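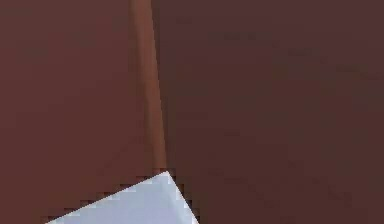

Lorkcombe Household Chores Project
Progress report to the Narnico Fund, 2020-11-06

Thank you, once again, for your patience over the summer, and for the kind note that came with the second payment. We have plenty to tell you!

When we last wrote, in June, the Asari arm could manage very little in our simulated kitchen beyond reaching for things and missing them. Since then we have run 878 practice attempts at the three chores we promised you (wiping down, putting away and shutting drawers), and 542 of them finished properly. Wiping is far and away the best of the lot. Drawers are still a trial, I'm afraid, as the arm tends to push at a slant and then sulk against the side.

Edges remain our great bugbear. Where one brown surface meets another of much the same brown, the software is apt to treat the two as one, and we have spent a good six weeks on that alone, with some improvement but less than we had hoped for.

So, can a machine do the housework yet? Not in any home of ours, though we would trust it with a clear worktop if someone stayed in the room.

Next we move to the real bench at Uzor, where 200 wiping trials are planned before we go back to drawers. The revised budget follows under separate cover.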